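Vora is finished, or as finished as a film gets when the money has gone. We locked the sound in November and I have watched it only once since, on a laptop, with the subtitles on. It runs for 60 minutes and follows three families who bake bread for a living, two of them in villages and one above a garage in town.

I have been asked a few times what it cost. The crowdfunding page closed at 3097 pounds, from people I mostly don't know. Another 900 came from a screening of the rough cut in the church hall, where we also sold soup. The rest was mine. I had meant to keep back 2000 for festival fees and ended up spending most of it on the colour grade, which I don't regret, although I would book it earlier next time.

The part I still go back and forth on is the length. The first cut was nearly half as long again, with a whole section on flour prices that I had spent weeks on. I showed it to a handful of people and asked them to be blunt.

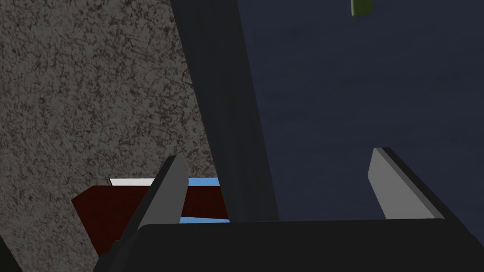 Lurdes Godinho wrote back that the flour section was the only bit that made her angry, and that a food film ought to make you angry at least once. She said the scenes at the oven were lovely but she could have done with fewer of them.

I took one oven scene out and put four minutes of the flour back in. It sits just before the market now, and the market makes more sense for it. The miller speaks quite fast, so we redid his subtitles twice.

Music was the other thing. I had a piano track under the opening for months and took it off in the last week – you can hear the dough being knocked back now, and a radio in another room.

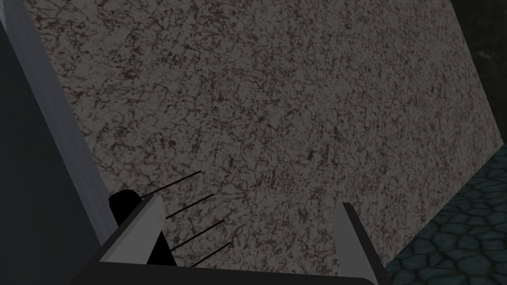 For screenings, I would like to start small. Film clubs, village halls, anywhere with a decent set of speakers and a kitchen, so that people can eat something afterwards. I can send a file or a disc, and I will come and talk if the train fare isn't silly. There is a shorter cut for schools as well, without the swearing.

I still need to make a poster.

Contact | © Vora film blog | Back to top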